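Can a Robot Do Your Chores Yet? My Straight Answer From Neltberg

STINDSTEAD, Wednesday, March 25, 2026 – Neltberg is putting out its first chore report today, and I asked if I could write the announcement myself, mostly so it wouldn't come out sounding like every other robot announcement (you know the ones, with the gleaming kitchen). The short version is no, a machine can't run your house yet. The longer version is a lot more fun!

We spent February on 16 ordinary jobs, the kind you do with half your mind on dinner. Folding a hand towel, putting lids on jars, wiping down a counter, putting soft toys back where they belong. On the shop-floor side we had bagging small parts and sorting returned goods, which our friends at Gallagher deal with by the cartload. We gave each job 100 tries and we were strict about it, so a towel folded into a sort of burrito was a fail.

Our machines managed 11 of the 16 well enough that I'd let them carry on while I was in the room. I would not go out and get groceries.

Anything stiff is in pretty good shape. Jars, boxes, parts trays, spoons, all fine. Fuzzy and floppy things are where it gets hard, and a house is full of those. Grab a plush toy in one spot and the rest of it goes wherever it likes. Squeeze fur between two fingers and it folds up and changes shape right there in the grip, so whatever the machine thought it was holding, it's now holding something else.

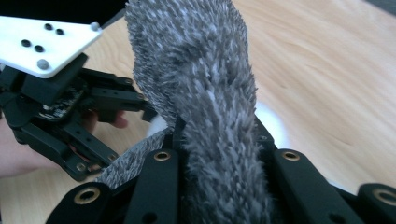 What the report covers

You'll find all 16 jobs in there, including the five that didn't make it, with the number of good tries for each and our notes on what went wrong. Folding was the worst of the lot. We also wrote up how the machines learn, with a person doing the chore by hand through a pair of grippers, over and over, so there's something to copy. I've taken my turn at this and it's humbling. You find out how much your fingertips normally do for you the first time you try to handle a stuffed panda and a bit of gray fuzzy cloth at the same table with a gripper in each hand. 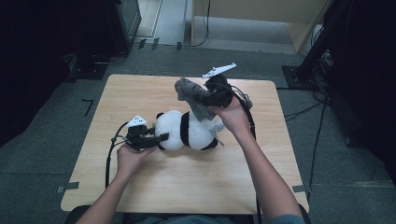 Ankit Tyagi thinks I'm being too easy on the machines. In his view a chore only counts as done when you don't have to stand there watching, and by that measure he'd pass far fewer than 11. He also wants the next round done in real homes, with bad lighting and stuff all over the floor. I argued with him for most of a lunch and then put his version of the scoring in the back of the report, so you can take your pick.

What comes next

We're starting a second round with Nivar, and this one goes up to 35 jobs. Most of the new ones are soft: socks, pillowcases, bath mats, coats on hooks. I expect our score to drop, and we'll publish it either way.

The report is free, and you can get a copy by writing to the Neltberg press desk in Stindstead. If you have a chore you'd like to see us try, send that along too. Fitted sheets have already been suggested, thank you, many times.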